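4. Where scarves go when they come off

4.1 Hooks, drawers and the back of the chair

I started this part of the study thinking I'd be writing about coats. Coats are big, they have a loop at the collar, and every hallway I visited in Zindum and Nivham had made some kind of arrangement for them. Scarves were an afterthought on my interview sheet, one line near the bottom of the second page. By the end of the first round of visits they'd taken over, mostly because people kept bringing them up before I got there. A coat has a place. A scarf has a last known position.

The questionnaire (see section 3) brought in some 600 replies, and the free text box at the end was where the scarves lived. People wrote at length! There were scarves stuffed down coat sleeves, scarves in the basket with the gloves and the dog lead, scarves rolled up in a drawer with the swimming things, and one household that kept every scarf it owned over the banister from October until Easter and then put the lot in a pillowcase. I had asked for a sentence or two and was often given a page.

What I want to set out in this section is the one method that turned up less than I'd expected, given how often the shops suggest it, and that's the ordinary coat hanger. A good many people had tried it and gone back to the drawer. A smaller group had tried it and would hear nothing against it. Both groups were talking about the same few movements of the hand - fold, drape, lift, hook - and it took me rather a long time to see that they were disagreeing about the order.

4.2 The fold before the hanger

Tsegereda Gashaw, my co-author on the earlier paper, lent me her way of writing down a fold, and I've used it throughout. She notes how many thicknesses lie over the bar, which way the fringe points and whether the two ends are level. I've dropped the third of these in the running text as it makes very dull reading, but it's in the tables at the back.

The commonest fold among the hanger people was in half lengthways and then over. A wide scarf dropped over a hanger without the lengthways fold spreads out along the bar and slides towards whichever shoulder is lower. Folded first, it makes a narrower, heavier band, and it stays where it's put (or does so more often, anyway). A second group didn't use the bottom bar at all and laid the scarf over the shoulders of the hanger, as if the hanger were a person feeling the cold. I was sniffy about this until I tried it. It's quicker, you can see the pattern from across the room, and the whole thing comes off in one pull when you're late. Figure 4 is the one I keep coming back to when I try to explain the arrangement.

Figure 4. Plaid scarf, folded, on a teal hanger; small rack with a white rod and light wooden uprights.
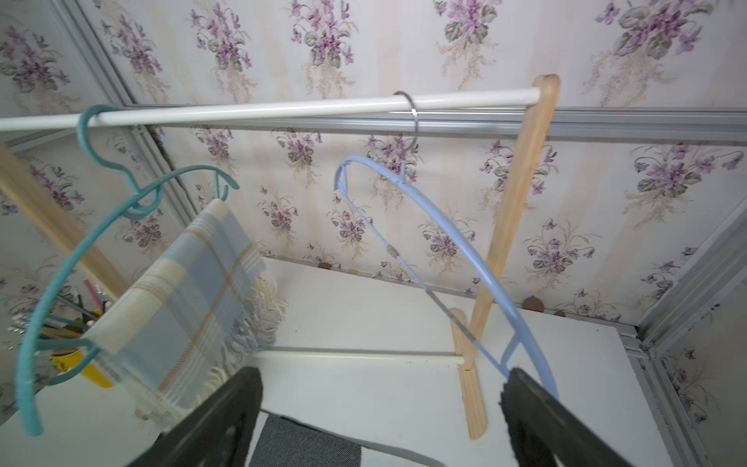 Fringe is the part of a scarf that most people leave out when they tell you how they put it away, and it's the part that decides whether it looks tidy. If the ends are tucked inside the fold the fringe gets crushed and comes out in little hooks, and then you've got to comb it with your fingers in the hall. If it's left free it wants to be at the bottom. The plaid scarf in Figure 4 has its cream fringe along the lower edge, and I'd call that the neat version, with the checks in pale blue, cream and tan showing above it. It's also worth looking at the grey and white striped fabric lying flat on the table. Flat is the other great way of storing things, and when I asked people to choose between flat and hung for the same scarf they usually answered by asking me how much table I thought they had.

The shape of the hanger came up over and over. Several people swore by the shoulder notches you get on cheaper hangers, meant for the straps of summer tops, and said a thin scarf would catch there and go no further. Others found the notches a nuisance for exactly that reason. Wire hangers with a plastic coating got good marks for grip and poor ones for the mark they leave across soft wool. Thick moulded ones got the opposite. I've no strong view, though I'll admit I now own more of the coated sort than I did when I began.

4.3 One rod, short and low

Most of the rails I saw were full-height wardrobe rails, and this matters more than I'd allowed for. At wardrobe height, you're reaching up to hook something on and you can't see the top of the rod while you do it. You feel for it. Older respondents in Nivham mentioned this with some heat. One woman had moved all her scarves to a child's dressing-up rail at knee height and sat on the bed to do them, and she was the most contented person in the whole study.

Small racks change the job in other ways as well. There's less drop, so a long scarf has to be folded shorter or its end trails on whatever is underneath. There's less rod, so you're forever deciding what deserves a place on it. And the surface under a small rack becomes storage whether you like it or not. In the visits I'd find keys there, post, a hairbrush, a jar of coppers, the pencils that had lost their tin. Jeferson Guerra, who read an early draft for me, pointed out that I'd written down the clutter at every house and the rack itself at hardly any of them, and he was quite right, so in March I went back to the notes and to the pictures and did the racks properly.

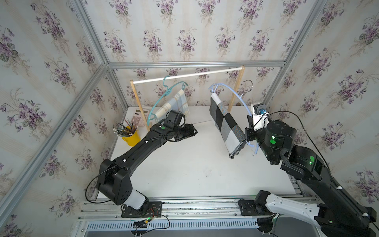
Skulstead Papers in Household Practice, vol. 11, no. 2, September 2025, page 16

I sorted them by uprights, by rod and by what lived at the foot of them. The last of these gave me the most trouble. My first scheme had a heading for "belongs with the clothes" and a heading for "doesn't", and it fell apart at once, as a clothes brush belongs and a lint roller belongs, but a torch belongs too if you live on the unlit side of Zindum. In the end I went by reach. Anything you'd have to move, or lean over, to get a hanger on or off the rod went in one column, and anything that could stay put went in the other. That gave a much more sensible picture. People will put up with almost any amount of stuff behind a rack or in the corner beside it. What drives them back to the drawer is stuff in front.

There's a small point here about hooks which I'll put in while I remember. A hanger hook can face towards you or away from you, and families differ on it, sometimes within the one wardrobe. Those with the open side facing away could lift a hanger straight off and towards themselves. Those with it facing forwards had to push up and back first, and on a rack standing near a wall there may not be the room. I didn't ask about this in the questionnaire and I wish I had. In the interviews, 11 people brought it up without any prompting from me, and two of them got up to show me.

4.4 On the bed or on the rail

Now for the order of things, which is where the disagreement really sits. The first method goes: take the hanger off the rail, put it down on something flat, fold the scarf over it, pick up the pair together and hang them. The second goes: leave the hanger where it is on the rail and drape the scarf over it there. I've been calling these "bed" and "rail" after the places where I first saw them done.

Bed people like having a surface. They can get the fold right and pat it down, and a heavy scarf isn't swinging about as they do it. Their trouble comes at the lift. A folded scarf on a hanger held by the hook has nothing gripping it, and if the hanger tips on the way up, the longer side pulls the shorter side over and off it goes. The practised ones carry it with one hand at the hook and the other flat under the fold, and only let go with the lower hand once the hook is on. Rail people have no lift to worry about. They've got the swing instead - the hanger moves off every time they touch it, and it usually takes a second hand to hold it still, which leaves one hand for the folding.

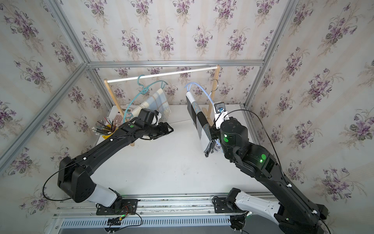
Weight tips the balance between the two. With light scarves, cotton or thin viscose, nearly everyone I watched used the rail method whatever they'd told me beforehand, and got away with it. With the thick ones, the big blanket squares and the long double-knit things that somebody's aunt has made, they went to the bed, or gave up and used the chair. I weighed a few on the kitchen scales at the Teixeira house, where there was a good range and a very patient host, but the number was too small to draw a line anywhere and I haven't tried to.

Colour had an effect I hadn't looked for. Where the scarves on a rail were all dark, people took longer to find the edge of the fold, and quite a few scarves went on with a corner hanging down at the back that wasn't spotted until later. Checks helped. You can line up a check against the bar of the hanger and see straight away whether it's square, and one man in Nivham told me he bought checked scarves for no other reason. I've put his remark in full in the appendix with the rest of the free text.

The last thing people mentioned was going back. Hardly anyone has an empty hanger waiting when they come in from the cold with the shopping in both hands. The scarf goes on the newel post or over the door, and the hanger, if it's found again, is at the far end of the rail with a jacket on it. The visits where the hanger method had lasted more than a winter were all ones where the same hanger always went back to the same end of the rod. I come to those households, and to the coats, in section 5.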